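The kettle was on before I had my coat off. I'd come to Drorkby to meet the woman who runs the Pedel project at Lauritsen, a small firm on the top floor of an old seed merchant's, and she wanted me to have tea first and robots second.

Her job is gathering examples. A learning system has to be shown a task many times over before it can try the task for itself, and her team does the showing, mostly in simulation. "People picture me in a lab coat," she said, laughing. "I sit in a cardigan and steer an arm about on a screen, and I've been perfectly happy doing it since last May."

They have 2212 examples saved so far — each one a single attempt, from the first movement to the last — and 150 of those came from one very long week before a visit from Novaretti, who are paying for part of the work. I asked whether the poor attempts get thrown away. "Oh no, we keep them, we just mark them as poor. I had 44 in a row once where I let go too early, and I was so cross with myself, but my colleague was delighted to have them."

Fruit has taken up most of the winter. She is fond of the pears in particular (she grew up with a pear tree outside her bedroom window) and will talk about them for as long as you let her.
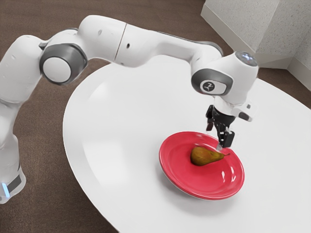
One pear, one red plate, and a close look at the skin: 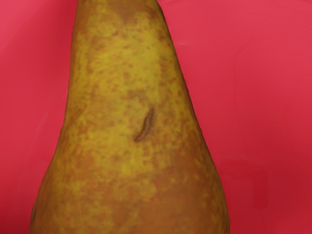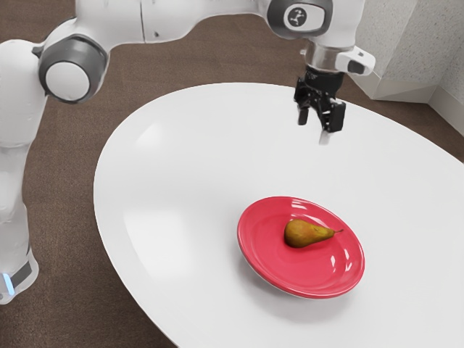 "An apple is much the same whichever way you come at it," she went on, pouring us both another cup, "but with a pear you have to make up your mind. Do you go for the neck or the fat end? I go for the fat end, and the lad at the next desk goes for the neck, and we've agreed to carry on disagreeing, as the system ought to see both."

The next batch will be 102 attempts with bowls in place of plates, and she has already started on the settings. She doesn't expect to enjoy the bowls. "The sides get in your way," she said, "and I'm not a patient person before lunch." Then she went to look for the biscuits.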